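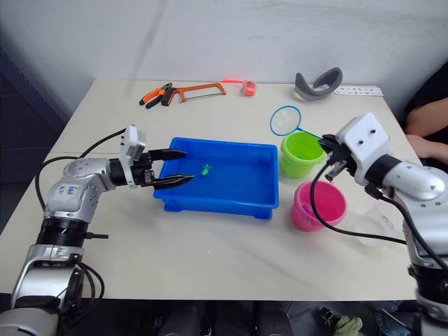

Two robot arms at a white tabletop, with a blue tray at centre.

Triditz District Cricket Association
Jun 9, 2021

1/ The Association confirms the outcome of its review of the junior and senior competition structure for the coming season. The principal decisions are set out in this thread. Full by-laws will be issued to club secretaries before registration opens.

2/ The senior two-day competition will be retained in First and Second Grade. Third Grade will move to a one-day format of 40 overs a side, played with a white ball and coloured clothing. Clubs that have already ordered whites for Third Grade may use them until the December break.

3/ Registered players across all grades stood at 1,253 at the close of last season. The greatest growth was in the under-13 and women's competitions, and the draw has been reorganised to give both better access to turf wickets.

4/ The women's competition will expand to 7 teams. Cukon and Aoun will field separate sides after two seasons as a combined entry. With an uneven number of teams, one side will have the bye each round and no points will be awarded for it.

5/ Lamisi Kpodo has been appointed convenor of the women's competition. Ms Kpodo captained Cukon for three seasons and has served on the Association's playing conditions panel. Enquiries about team nominations should be directed to her through the Association office.

6/ Junior fast bowlers will be subject to revised limits. In under-15 matches, no bowler may deliver more than 5 overs in a spell or 12 in a day. Scorers are asked to advise the umpires at the start of a bowler's final permitted over.

7/ Umpiring: Walid Zoubi continues as head of match officials. Both First Grade umpires will be appointed by the Association. In Second Grade one umpire will be appointed and the batting side will supply the other – the supplied umpire must hold a current community accreditation.

8/ Pruvent Oval will be unavailable until round 3 while the centre square is relaid. Home fixtures for the affected club have been transferred to Aoun Reserve, where the synthetic practice nets will remain open to the public on match days.

9/ The Association congratulates Tamer Kassab on being named Player of the Season. His 152 against Aoun was the highest individual score in First Grade and included a fourth-wicket stand with Jad Hakim that carried Cukon into the semi-final.

10/ Rami Yammine has stepped down as representative coach. The Association records its appreciation of his service to the under-17 program. Applications for the position are open, and a current Level 2 coaching certificate is required.

11/ Clubs seeking a variation to the draw must apply in writing through their secretary. Requests made by individual players, parents or team managers will not be considered.

Recent posts
Ground closures and wet weather procedure
Scoring course: places available
Representative coach: position description
Under-13 modified rules summary

Contact the Association office | © Triditz District Cricket Association | Back to top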